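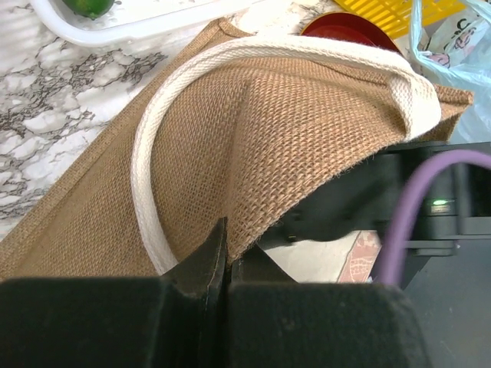 Photo: Amrit Sawatzky

3 min read

Home Day Trips Markets Makers Contact

I went to the Prarivham bag fair for one thing, a new shopping tote, and I stayed most of Sunday (my feet have opinions about this). Amrit drove, I navigated, and we still missed the turn at Pearce!

The burlap tables were my favorite by a mile. I love the kind with the coarse, open weave, all tan and gold up close, with little loose fibers poking out along the folds. And the handles! Thick off-white woven cord, soft-looking, the sort that flops over in a big lazy arc when you lay the bag down. I've had thin handles dig into my fingers all the way home with potatoes, so I'm picky.

Edith Yupanqui had a stall near the back door and let me pester her with questions for ages. She told me to look at the hem before anything else - a long straight line of stitching is a good sign - and then to give the handles a proper tug where they join. I tugged a lot of handles after that. She sells six sizes and I wanted the middle one in every color.

Entry was $3, and $9 got you in with lunch, so obviously we did lunch. Bean soup, cornbread, very good pickles. The woman on the door said they'd had 3,110 people through last year, and by noon I believed her, because the aisle by the dye demo was packed solid.

I came home with two totes and Amrit bought a hat. Parking is free behind the Henley building if you get there before ten.

Previous Next Back to top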